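Pouches and pencil cases, the May lot. Sorted over two lunch hours so forgive the order. Most came out of the Hosport stock cupboard, a few from home, one from Manuela's car. White table, grey wall, same as last year.

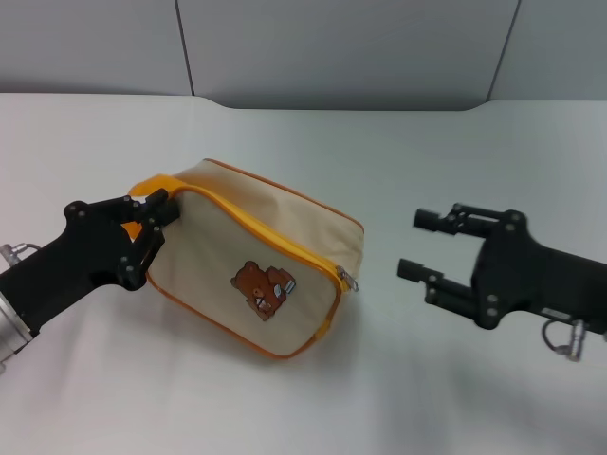

## Cream canvas, orange zip

Everyone's favourite, no contest. Soft-sided, pale canvas, zip in that bright orangey yellow that runs along the top edge and turns down the side. Piping to match on the seams. Little silver pull.

And the bear! Embroidered, brown, lighter face, down on the front panel. He's got something white and blue with him. Sveva says a book, I say a cup. Votes to Sveva please, she's keeping the tally.

Canvas does wrinkle a bit on top. Doesn't bother me. The loop at the corner is handy for hanging on a hook, and we'd like more of our cases to have one.

## What goes in it

Not sorted yet. Ideas so far:

- coloured pencils, the short ones
- Malathi's embroidery thread (she has a LOT)
- chargers and cords, the small stuff
- travel sewing kit – needles in their own tin please, not loose in the bottom

Amedeo wants it for his reading glasses and the spare pair. Fair enough, but he's already had two from the last lot.

## Looking after the canvas ones

Got asked this a few times so putting it here. Spot clean first, cold water and a bit of plain soap. Don't scrub over embroidery, dab it. Zip closed while you do it. Dry flat in the shade, pale canvas goes a funny colour if its left in full sun on the line. No dryer. Ga-eun put one through the dryer and the piping went all wavy, never came back.

Pencil marks inside – ordinary white eraser, gently. Ink, good luck.

If the zip sticks, rub a candle stub along the teeth, run it back and forth a few times. Works on jackets too.

## Still to come

- the denim roll-up with 17 slots, Ga-eun is finishing the ties
- tin box from Lo Presti, lid needs a tap with a mallet
- two clear plastic ones for the kids' markers
- big grey organiser, Malathi has it at her place and keeps forgetting to bring it in

Will add them as they turn up. Entries get a number in the Index when they're tagged, so if yours hasn't got one yet its just in the queue. We're up to 48 for the year.

## Swap shelf

Shelf is by the back door, bring one take one. Clean please, and empty the pencil shavings out first. Broken zips go in the ice cream tub, Manuela saves the pulls and any good bits of trim for repairs.

If you want the orange zip bear one your name goes on the sheet with everybody else's. Draw is at 3 pm on swap day, you don't have to be there but somebody has to be able to carry it home for you. No swaps before the draw, Amedeo.

Corrections to Sveva, or leave a note in the tray. I'll fix the spelling when I get a minute.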